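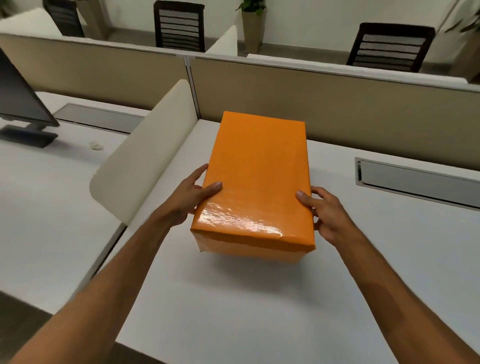 Iona Mowat reckons any bat that needs an app is a bat for people who can't bat, and she told me so twice before I'd finished my first over with the Nallberg. She may be right. I bought one anyway.

The Nallberg is a small sensor that sits on top of a cricket bat handle and reports on every shot: bat speed, backlift angle, and something called "intent," which I have still not got to the bottom of. You slide it on under a rubber sleeve, pair it with your phone, and go off to find out how slow you are.

I used it through January at the indoor nets in Dundton. Pairing took 5 tries on the first night and one every night after. The speed readings seem steady enough. Fraser Drummond, who opens for our second team and hits the ball very hard, scored well. I scored like a man stirring soup.

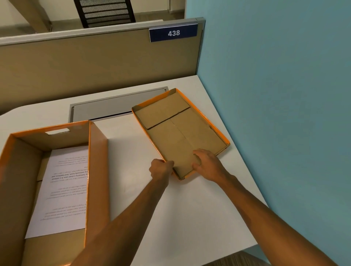 The battery is the weak spot. Nallberg promises 246 minutes on a charge, and mine gave up well short of that at three sessions running, once in the middle of the only cover drive I wanted on record. The sleeve also makes the top hand feel a little fat. Darmawan Halim didn't notice it at all, but he wears two pairs of inner gloves.

For $200 I'd want a longer battery and a kinder tone from the app, which called my pull shot "developing." I'm 51. Juniors with a patient coach will get the most from it. 3 stars, and Iona can borrow it whenever she likes.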